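Ticket: folding queue stalls on second corner, left unit
Site: Perness
Product: Korow paired grippers, hand-held
Status: open, workaround in place
Priority: medium

Reported Tuesday, 09:40

Since the September update, the queue has been stopping during soft garment work. Operators record the fold with a Korow gripper in each hand, and the recording is checked before the folding cell at Brunau receives it. The check now rejects any recording in which both grippers close within a short interval of each other. Error text: SYNC HOLD, RETRY FROM FIRST CONTACT.

Steps to reproduce:
1. Spread a garment on the table.
2. Take one corner with the left unit.
3. Bring the right unit to the near edge and close.
4. Wait for the tone. The hold appears before it.

Towels and flat sheets pass. Garments with a bunched section fail more often, presumably because the operator needs both hands on the cloth at nearly the same moment.
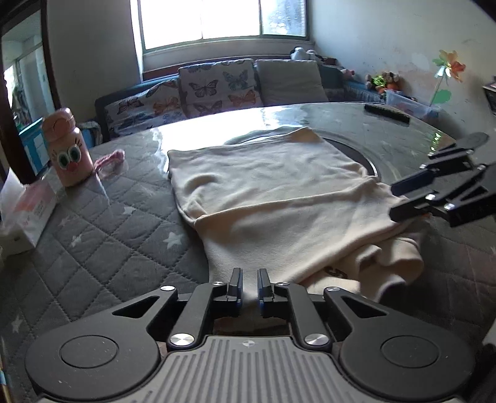
The hold interval is set to 3 seconds in the new profile. It was 1 before. I can find no mention of the change in the release notes. Nothing in the log points to a fault in the pivots or the finger pads, and swapping the left and right units made no difference.

Effect on staff: the morning shift used to get through around 1,000 recordings a week. People are now repeating folds they did correctly the first time, and the retries are not credited on the shift sheet. Two operators have asked to go back to hand folding until this is fixed — I have passed that on to the site office.

Update, 11:15

Changed the hold interval back to 1 on a single station. The hold cleared, but the station then dropped its pairing after 12 recordings. Restarted it and got the same result. Attached the log from the second run. 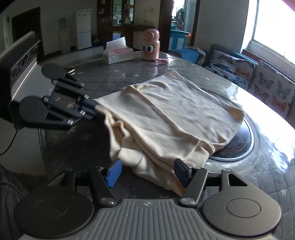

Arriaga support: the pairing drop is a separate fault and we can reproduce it. Leave the interval at 3 for now and switch off the automatic retry under Station, Advanced. Held recordings will go to manual review and the operator can carry on with the next garment. We would also ask that the shift sheet counts held recordings as done, as the work has been carried out whether or not the check accepts it.

Update, 14:30

Automatic retry is off on all stations. No stoppages since the restart. The manual review list is growing and there is no rota for it, so the afternoon shift is sharing it between garments. Reviewing is seated work and several people prefer it, but it needs a login that agency staff do not have. Access requested.
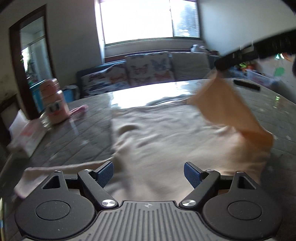 Korow Service Bulletin, Issue 12

Relevant entry, copied here for the next person: "Stations handling loose cloth should use the soft profile. The rigid profile applies the long hold interval and is intended for boxed goods." Our stations were moved to the rigid profile by the update. The soft profile is still in the list but greyed out without an administrator account.

Outstanding:
- Administrator account for Perness, requested from Arriaga
- Fix for the pairing drop
- Review logins for agency staff
- Decision on crediting the repeated folds from before the workaround

Ticket stays open until the soft profile has run for a full shift.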